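Handout 3: Comparing grippers without fooling yourself

Neelam Nautiyal, Robot Handling, lab half of the module

Last time we compared the Fonis and Bremero grippers on wooden cubes. Both did splendidly, which told us a great deal about wooden cubes. From now on we use the mixed bin.

Keep the arm, the controller and the closing speed the same for both grippers. If you change two things and the results improve, you will credit whichever one you were fonder of. Each gripper gets 13 attempts per object, and dropping the duck counts as an attempt even if you weren't ready.
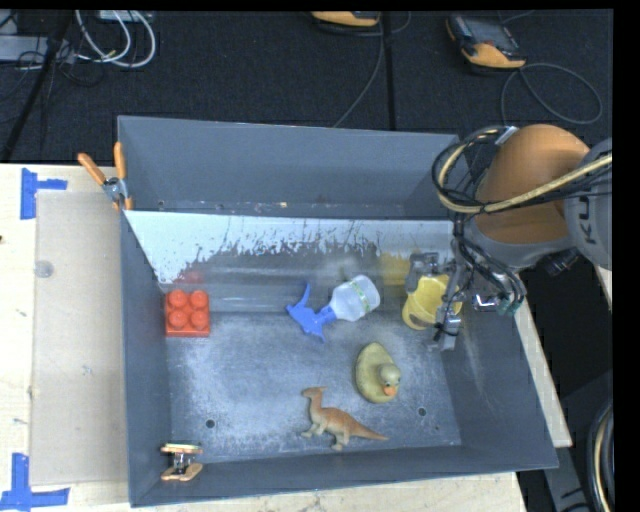 Fig. 2. Jointed metal gripper at a tilted cup. Spray bottle, block, duck and dinosaur still to do.

Cups look easy on paper. A tilted one gives the fingers a slope to close on, and the sloping sides of the bin leave the wrist less room than your plan assumed. Write down the approach angle before you close, not afterwards, when memory becomes generous.

Shiny metal is also unkind to cameras. Look for the soft red patch above the block in Fig. 2: it is a reflection, and a careless detector will happily send you to pick it up. Log these as vision faults – the gripper is innocent.

Scoring: 2 for a clean lift, 1 for a lift that slips, 0 for anything else, including lifts that "nearly" worked. Boonmee Wannasri has the log sheets. Read chapter 3 of the Bolley notes before the June session, and bring a pencil.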